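A Day at the Outbreak Response Depot in Cabrera

I got back from Cabrera last night with sore feet, a tote bag full of leaflets and a head full of things I want to write down before they leak out. The regional outbreak depot had its visitors' day, the first one they've held in ages, and I'd had my name on the list since September. I've been writing about disease control on this blog for years, mostly from my kitchen, so getting to walk through a place where the stuff gets packed and shipped felt like a treat.

The depot sits out past the freight yard, and the bus drops you on the wrong side of the road (bring decent shoes!). There were 43 of us, split into groups at the gate. Temperature check, hand wash, fresh mask, sticker on your coat. My group was mostly nurses and a few students, plus one retired couple who asked better questions than the rest of us put together.

We started in the big hall where they build the kits. I'd pictured something like an army warehouse, all shouting and forklifts, and it was quiet enough that you could hear the tape guns. A full treatment center kit covers the first ten days of an outbreak, and it goes out on pallets in the order it'll be needed at the other end. Fencing and water first, beds later. I'd never thought about that, but of course you can't put anyone in a bed until you've got a clean side and a dirty side and a way to wash between them. They had 1020 sets of protective gear on the shelves that morning, which sounds like a mountain until the guide explained how fast a busy ward goes through them. Nobody stays in a suit for long in the heat, and every trip out means a new one.

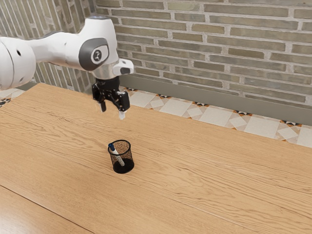 After that came the part I'd been waiting for, the dressing and undressing demo. Putting the suit on took a while but looked simple enough. Taking it off is where people get infected, and the trainer went through it so slowly that my own hands were twitching. Every step has a hand wash after it. One of the students had a go, with a dab of colored powder on the gloves to stand in for the virus, and she ended up with a streak of it on her neck. She was mortified! The trainer said most beginners do the same, and that it takes about 15 practice runs before they'll let anybody near a real ward.

Then lunch, which I won't dwell on. Rice, beans, very good coffee. They'd spaced the tables out with the windows open, so we all ate in our coats.

The afternoon talks were a mixed bag. Flosex, the company that makes the folding isolation rooms, did a presentation that was a bit heavy on the slides for me, though I liked being able to climb inside the room itself. The walls are clear, so a family can stand right outside and talk to whoever is in there. I've read so many accounts of people refusing to go to a treatment center from fear of vanishing behind a fence, and a see-through wall seems like such a plain, kind answer to that. No idea what they cost. I asked twice and got a brochure both times.

The one that stuck with me was the Fultari project, which is all about contact tracing in border villages. No gadgets to speak of, just local people on foot, visiting every contact daily until the waiting period is up. They talked about an alert up in the Grullen district where it took 3 days for the first report to reach anyone who could act on it. Three days, and the sick man's relatives had crossed the river and come back in that time. It was a false alarm in the end, some other fever, but you could feel the room go still. Their big push now is getting market women and bus drivers to phone things in directly -- and making sure someone picks up.

We also got onto traditional healers, which turned into the liveliest half hour of the day. In a lot of these places the healer sees the patient first, well before any clinic does, and past campaigns mostly told people to stay away from them. Fultari trains them and gives them gloves and a number to call. A couple of the nurses weren't convinced and said so, pretty loudly.

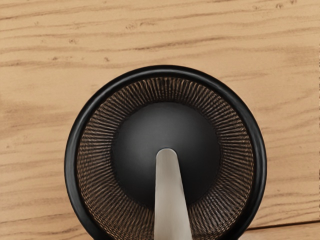 One of them told the room that she'd worked a cholera season alongside two healers and would do it again tomorrow, since they sent her patients she'd never have found on her own. What she couldn't stand, she said, was training people for an afternoon and then never going back to see how they were getting on. That got a round of applause, me included.

I missed the cold storage tour because the talk ran over, which I'm still a bit sore about. If you're going next time, do that one first, and eat breakfast before the bus.

Posted 1/31/21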